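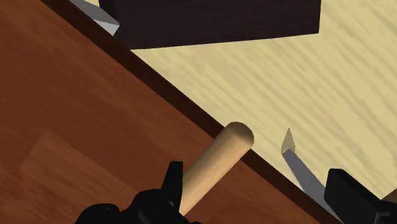 Teaching by hand and by remote: your questions answered

I run the demonstration sessions at Calura, where people come in (or log on from home) and show our arms how to do small jobs around a table. I get asked the same things most weeks, so I've put my answers in one place. If yours isn't covered, drop me a line and I'll add it.

Do I need to know anything about robots?

No! Some of our best demonstrators had never touched one before. If you can butter toast and you don't mind doing it again a bit slower, you'll be fine. The first session is mostly play anyway.

What's the difference between hand guiding and remote control?

Hand guiding means you take hold of the arm itself and move it through the job, with the motors gone slack enough to let you. Remote control means you hold a controller and the arm copies your hand, either across the room or in the simulator. We call the simulator Edet, and if you're working from home that's where you'll be.

Which is easier?

Most people find hand guiding easier for the first ten minutes and remote control easier after that. Pushing an arm about is tiring on the shoulder, and it's hard to move the wrist and shut the fingers at the same moment. With the controller you squeeze a trigger and the fingers close. I still like hand guiding for anything where you want to feel the contact, such as pressing a lid down.

Is the simulator good enough to learn from?

For reaching, lining up and gripping, yes, I think so. The wooden rod between the black fingers at the top of this page is from the simulated table, and getting hold of a round thing like that is a fair test of anybody's patience. The simulator is weaker on soft stuff. Cloth is a pain, and I'd do it on the real arm every time.

How do I pick up something round?

Turn the wrist first, then go down. You want the fingers to come in from the two long sides, square to the rod, and you want them low enough that they close round the widest part. If you catch it too high it squirts out downwards, and you'll spend the next minute chasing it across the table. Close gently. Squeezing harder won't rescue a crooked grip - open up, back off and line it up again.

The wrist view makes me feel a bit queasy. Is that normal?

Very. The view moves when your hand moves, so straight edges go slanting off at odd angles and large things loom in at the top with no warning. Keep your turns slow and look at the fingertips. There's a fixed view you can switch to on the left-hand menu. I use both, wrist view for the last little bit and the fixed one for getting there.

How many demonstrations do you need?

It depends on the job. A plain pick and place might want 224 good ones before Pevo (our training software) makes anything sensible of it. Our longest job so far took 1,000, spread over a lot of people and a frankly silly number of biscuits. You won't be doing all of those yourself. A normal session is 10 runs, then a break, then another 10 if you fancy it.

Should I throw away a run if I fumble?

Keep it if you recovered, and tick the "recovered" box. A missed grip followed by a calm second try is really useful to us. Bin it if you got lost, sneezed, answered the door or knocked something on the floor.

Do I have to do it the same way each time?

Same order, please, but the path can vary. If the task card says rod first, do the rod first. Within that, come at it however feels natural. When everyone copies my way exactly, the robot gets very good at my way and falls over when the rod is lying at a different angle.

Why does the arm lag behind my hand?

A small delay is built in to smooth out shaky hands. If it feels like stirring treacle, check nothing else is hogging your connection, then restart Edet. Anything over 400 milliseconds on the little readout and I'd stop for the day.

Can I come and use a real arm?

Yes, the Jarow bench is open to demonstrators on Mondays once you've done a simulator session. Flat shoes, hair tied back, and no dangly sleeves, please. There's a red stop button on each side of the bench, and I'll get you to press both before we start.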